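4. Dispositif expérimental et déroulement du projet étudiant

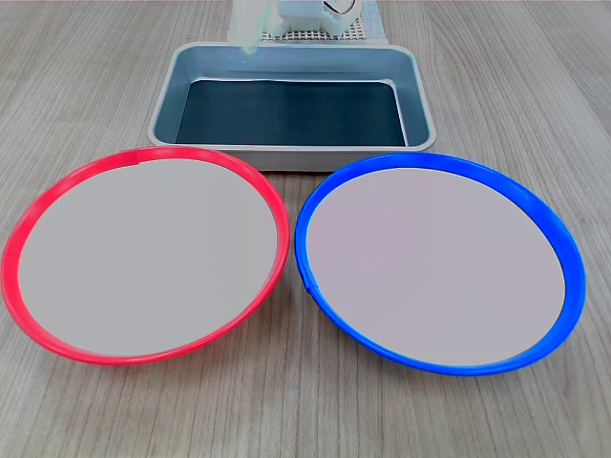 Figure 3. Poste de tri du groupe Geluta : assiette à bord rouge, assiette à bord bleu, bac rectangulaire à fond sombre et, en haut, extrémité de la pince.

4.1. Choix de la tâche

Le projet Geluta a démarré en février avec une question que les étudiants de deuxième année avaient posée eux-mêmes pendant un TP : peut-on apprendre à un bras à trier de petits objets par couleur sans écrire une seule trajectoire à la main ? L'idée nous a tout de suite plu ! Le tri est facile à énoncer, facile à noter, et il laisse pourtant énormément de place à l'erreur : saisie manquée, objet lâché trop tôt, dépôt dans la mauvaise assiette, hésitation entre deux cibles voisines.

L'énoncé final tient en deux phrases. Les pièces sont versées dans le bac, et le bras doit les déposer une à une dans l'assiette dont le bord porte leur couleur. Les deux assiettes sont de taille et de forme semblables et leur intérieur est gris clair, si bien que le bord coloré reste le principal indice visuel disponible pour la politique apprise (voir la figure 3). Cette contrainte vient d'Asmaa Erraji, qui trouvait notre premier montage, avec ses grandes feuilles de couleur posées à plat, beaucoup trop généreux envers le modèle. Elle avait raison, et les résultats de la section 5 le montrent bien.

4.2. Collecte des démonstrations

Les démonstrations ont été enregistrées par téléopération, par équipes de deux : une personne pilote, l'autre surveille et annote. Chaque étudiant passait d'abord par une séance d'entraînement de 90 minutes, dont les essais n'ont pas été conservés. Nous avons ensuite réuni environ 2 000 démonstrations, réparties entre sept équipes. Une démonstration correspond au transfert d'une seule pièce, depuis la position de repos du bras jusqu'au retour à cette même position.

Les équipes avaient le droit de déplacer les assiettes entre deux séries, et même de les échanger. Au début, presque personne ne le faisait (on prend vite ses habitudes, la rouge à gauche, la bleue à droite), et le premier modèle entraîné a fidèlement appris ces habitudes au lieu d'apprendre les couleurs. La découverte a donné lieu à l'une des plus belles discussions du semestre ! Ramil Castillo a alors écrit un petit script, baptisé Mahawong, qui tire au sort la disposition avant chaque série et l'affiche à l'écran du poste. Toutes les données utilisées dans la suite de l'article ont été recueillies après cette modification.

4.3. Annotation et critères de réussite

Un essai est compté comme réussi lorsque la pièce repose entièrement à l'intérieur de la bonne assiette au moment où la pince s'ouvre. Une pièce posée à cheval sur le bord compte comme un échec, même si elle finit par glisser du bon côté. Ce point a été débattu avec passion, et nous avons gardé la version stricte. Chaque échec reçoit un code parmi six catégories, de la saisie à vide au dépassement du temps imparti, et une seconde équipe relit les codes sans connaître le nom du pilote.

Les désaccords portaient surtout sur la distinction entre lâcher involontaire et dépôt prématuré. Vu de côté, les deux se ressemblent beaucoup. Nous avons fini par nous fier à la commande enregistrée de la pince : si l'ordre d'ouverture a été donné, il s'agit d'un dépôt.

4.4. Place du projet dans l'enseignement

Les séances ont été intégrées au module de robotique jusqu'en juin, avec un carnet de bord commun à toutes les équipes. Nous avons été frappés par la qualité de ces carnets. Plusieurs étudiants y ont proposé spontanément des variantes, par exemple une consigne donnée en cours d'essai ou une pièce bicolore dont la destination serait ambiguë. Deux de ces variantes sont reprises en section 6, avec les courbes d'apprentissage obtenues par leurs auteurs.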